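The second arm finally moves when I tell it to!!

I've been putting off this post until I had something to show, and now I do, so get a coffee. For anyone new: a bunch of us at the Rudbridge workshop have been building our own controls for a pair of surgical robot arms. Real wrists, real tiny jaws, and motor packs, software and hand controllers that we put together ourselves on a bench next to the table saw. It is the most fun I've had with a soldering iron since I was a kid.

Last time I wrote, back in August, we had one arm working and one arm sulking. The left one was fine. The right one would move, then drift, then give a little shiver every time you asked the wrist to turn. Iker was sure it was the motor driver. I was sure it was my code (it usually is). We swapped the driver, I rewrote the whole wrist routine over two very late evenings, and the shiver was still there.

Then Olga Ibarra came by to borrow a clamp, watched it shake for a minute and asked why the encoder cable was zip-tied to the power lead. Well. Because I zip-tied it there! We moved it to the other side of the arm, gave it a shielded cable from the Salcedo bin, and the shiver went away. I was so happy I didn't even mind about the two evenings.

After that it was all tuning, my favorite part. The loop now runs at 400 updates a second on both sides, and I dropped the motion scaling so a big sweep of your hand turns into a small one at the tip. You can rest your elbows on the bench and just breathe. Benito wrote a calibration script (we call it Larinen, don't ask, it was his turn to pick a name) that takes both arms through their full range at startup and takes over 15 minutes, so there's time for a sandwich.

And then sewing! Rosalía has steadier hands than anyone in the building, so she got the controllers. Left side holds the thread, right side does the grabbing, and the practice pad is stained red across the middle. 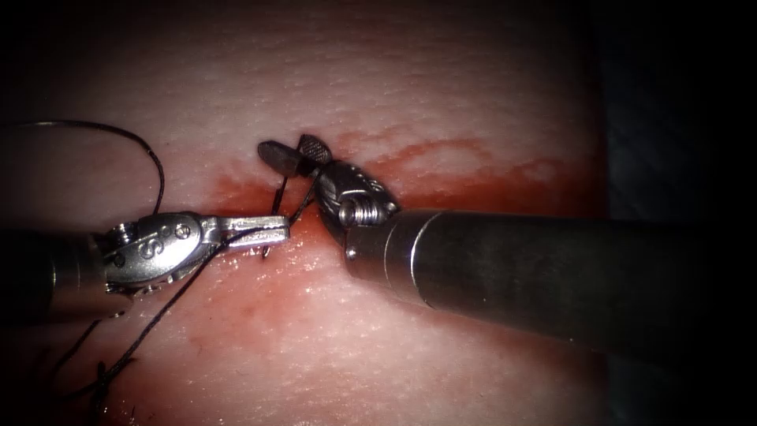 Left jaws shut, right jaws open, black thread looping off to the left in both of these.
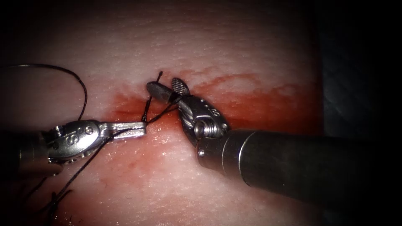 I kept wanting to lean in and help with my fingers, which is silly, but the motion is so smooth now that you forget there are motors and a pile of my code in between. Olaia had a go afterward and was tying knots before I'd finished my tea. My own turn went worse. I keep pulling too hard, and with no force feedback the only warning you get is the pad starting to lift.

So that's next on the list. I want to read the motor current and turn it into a buzz in the hand controller, even a crude one. Benito thinks the friction in the cables will swamp the signal, and he may be right, but the parts came to 245 for everything and they're already sitting on my shelf, so I'm going to try it anyway. I also need to redo the foot pedal, because the one we have (code name Pruseseck) squeaks loudly enough to stop conversations.

If you've done current sensing on small geared motors, please leave a comment! I'd love to know what filter you used and how much lag you could put up with before it felt wrong.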